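29 Jun 2025
By the Fotlow project group

Search this site Enter keywords Go

Trying out the Toren scene kit for simulated tabletop work

Our course project was to review the Toren scene kit, a paid add-on that supplies ready-made rooms and objects for robot arm simulation. We used the student license from April on. The kit comes with 1,253 objects, and we loaded a small mixed set onto the marble table, with a Franka Emika arm mounted beside it. 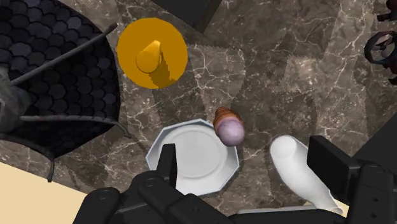 Figure 1. Plate and ice cream cone near the open gripper.

Setup took one afternoon. The scene file opened without errors, but the lighting presets are poorly labeled and we had to try each one. Shadows have stepped edges at the default setting. Raising the quality fixed part of this and slowed our lab computer a lot, so we left it alone.

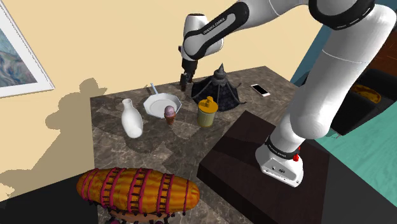
We also wanted to know how well the kit handles clutter. Large models take up table space fast, and the arm needs a clear path down to the small items. We ran 100 pick attempts with the Lebrun planner, using the same start pose each time. It stopped with a planning error in eight of them. The manual does not list the error codes, and support took about 8 days to answer.

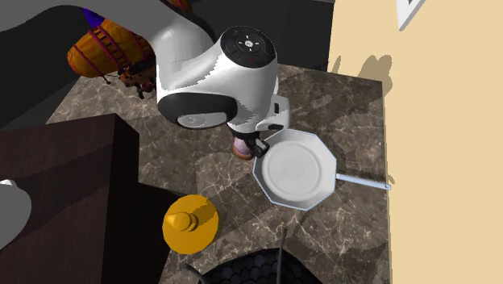 Figure 3. Gripper close to the rim of the pan.

Thin handles gave us the most trouble. The collision shapes that ship with the kit are coarser than the visible models, and we had to rebuild two by hand. For a class project the kit is worth using. A group on a deadline should check the collision shapes first.

Contact | Copyright Fustby Student Projects | Back to top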